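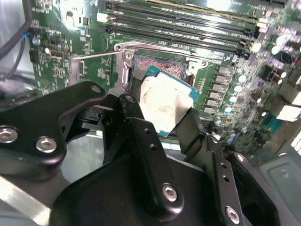
Workshop diary, April. Refurbishment bench, kept by Oliwia Bielecka.

The bench was opened at 8:30 in the morning. The work assigned for the day was the inspection and servicing of processors in the workstations received from the Erau office. These machines are to be cleaned, fitted with fresh thermal paste, tested and returned to the loan pool before the end of the term. Job 1391 was taken first, as the intake sheet recorded repeated shutdowns under load.

Ferhat Kozan signed the machine in and confirmed that the storage drives had already been removed and logged by the intake desk. I checked the asset label against the sheet and found two digits reversed in our copy. The sheet was corrected and initialed by both of us. The same mistake was made last month, and I have asked that labels be read aloud at intake from now on.

The old paste on these processors is a nuisance. It spreads thinly over the metal lid and leaves gray streaks that a dry cloth only moves from one side to the other. The rule of the workshop remains that a chip is wiped clean outside the socket or with the socket closed, and never over open contacts. Leen Sabbagh asked whether the rule might be relaxed for machines already marked for parts. I declined. A board marked for parts is very often the board we need in June.

Alcohol wipes are running low. The Zova order has not arrived, and the supplier's last message gave no date. I have requested a small quantity from the Atallah stockroom to carry us through.
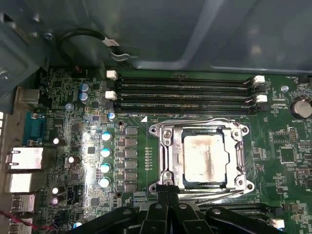
Must the memory be taken out before the processor is serviced?
Our procedure asks for it on every machine, and the modules are kept in a labeled tray with the job number until the board is ready to be put together again.

Ziad Yammine raised a fair point over lunch about the order of the written procedure. At present the step for releasing the lever and the step for lifting the load plate are printed on separate pages, and a trainee has to turn the sheet over with one hand while attending to the board with the other. The two steps will be moved to one page. He has also asked for a larger typeface. I agreed to this as well, although it will bring the document to a length that the office may question.

The afternoon was given to the sockets themselves. Each is to be looked over under the bench lamp before any processor goes in, first from the front and then from the side, so that the rows of contacts may be compared. Anas Abou Jaoude is the most patient of us at this and was asked to lead. He prefers to record his findings in pencil. I have reminded him that the register is kept in ink. 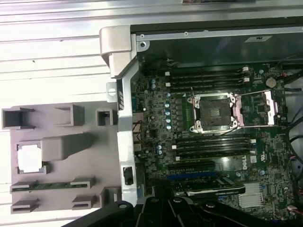 Workstation on its side, processor socket open and memory slots in two banks.

The budget line for paste and cleaning supplies stands at 800 for the term, of which 700 has been committed. I have written to the office to ask whether the Wuraler grant may be applied to consumables — its terms mention tools and training but are silent on supplies. Until a reply is received, no further orders are to be placed without my signature.

Matters carried over: the corrected intake sheet must be copied to the shared folder; the bench mat nearest the window has a torn corner and should be replaced; and Ferhat will be absent tomorrow morning, so that Leen will sign machines in until noon. The spare heatsink screws have been put back in the second drawer, where they belong. I would be grateful if they were to stay there.

The bench was closed at 5:40. Keys returned to the front office.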